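Court Watchers Wanted in Gamton

I run the court-watching program at Zovance, and I need people who can sit still, listen hard and write down what they hear. If you've ever read a news story about a bail hearing and wondered what was really said in there, come spend a few mornings with me!

We sit in on first appearances and bail hearings at the Gamton courthouse on Ruletti Street. You'd take notes on a two-page form -- what the charge was, whether there was a lawyer, what conditions the judge set, how long it all took. I type the forms up and we put out a report every February. You don't need any legal background (I sold flooring before this).
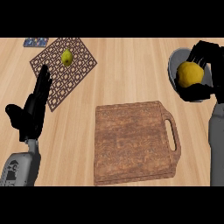
The commitment is two mornings a month for three months, plus one evening of training with me at the Dimitrov Library. Hearings start at 8:30 and usually wrap up before lunch, though I've had a few run way past it, so bring a snack for the hallway. Phones stay off in the courtroom and so do hats.

I have 16 spots. You must be 18 or older and you can't have an open case in Gamton or be related to anyone who works at the courthouse. It's unpaid, but we cover parking and bus fare, and I'll sign off on service hours if your school wants them.

To apply, send a short note to Zovance, P.O. Box 3641, Gamton, or drop it at the library's front desk marked "Court Watch." Tell me which mornings you're free and how to reach you. I call everyone back, usually after dinner.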